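Woveck Sommermatte -- Gebrauchs- und Pflegeanleitung
Abschnitt 4: Wäsche auf der Matte zusammenlegen

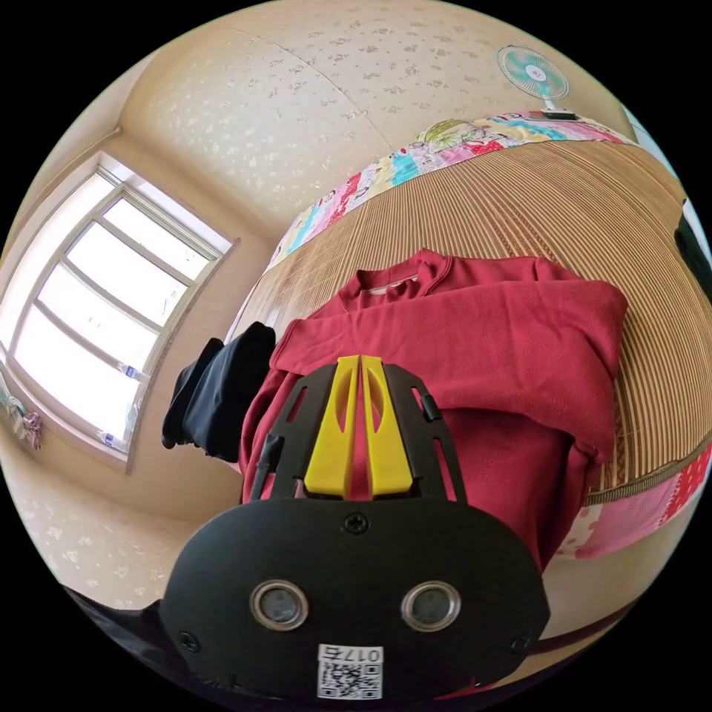 Viele unserer Kundinnen und Kunden schreiben uns, dass sie ihre Matte tagsüber gar nicht abnehmen, und das freut uns sehr, denn ein glatt bezogenes Bett ist nun einmal der bequemste Legetisch im ganzen Haus. Die feste, fein gestreifte Oberfläche gibt nicht so nach wie eine Bettdecke, und gerade dicke Stücke lassen sich darauf schön flach streichen. Ein Sweatshirt wie das rote hier, mit eingeschlagenen Ärmeln und dem Halsbündchen nach oben, braucht kaum mehr als ein paar Handgriffe. Die Patchworkdecke darf dabei ruhig auf dem Bett bleiben, solange sie unter der Matte keine Falten wirft.

So gehen Sie vor:

1. Streichen Sie die Matte mit der flachen Hand von der Mitte nach außen glatt. Lassen Sie sich dafür ruhig einen Moment Zeit.

2. Legen Sie das Sweatshirt mit der Vorderseite nach unten auf und ziehen Sie Bündchen und Saum gerade.

3. Schlagen Sie erst den einen, dann den anderen Ärmel zur Rückenmitte ein. Bei sehr weiten Ärmeln hilft es, sie auf halber Länge noch einmal umzuknicken.

4. Falten Sie den Saum nach oben, bis ein Rechteck entsteht. Es muss nicht auf den Millimeter stimmen -- Fleece verzeiht viel.

5. Drehen Sie das fertige Stück um und legen Sie es auf den Stapel. Für unsere Regalkörbe der Reihe Skaltari (Bestellnummer 933) falten Sie es vorher noch einmal quer.

Hinweis: Dunkle und farbige Kleidung legen Sie bitte getrennt ab, besonders nach der ersten Wäsche. Neue Fleecestücke fusseln gern, und auf Schwarz sieht man jede rote Faser.

Vorsicht: Legen Sie keine feuchte Wäsche auf die Matte. Feuchtigkeit zieht in das Geflecht ein und kann Flecken hinterlassen, die sich später nur schwer entfernen lassen. Bügeln Sie niemals direkt auf der Matte, auch nicht mit einem Tuch dazwischen.

Vorsicht: Reißverschlüsse und Haken bitte schließen, bevor Sie das Kleidungsstück auflegen. Ziehen Sie es nicht über die Matte, sondern heben Sie es an.

Wenn Sie fertig sind, schütteln Sie die Matte kurz am offenen Fenster aus und wischen sie bei Bedarf mit einem trockenen Tuch ab, immer in Richtung der Streifen. Zum Einrollen und Verstauen über den Winter lesen Sie bitte in Abschnitt 5 weiter.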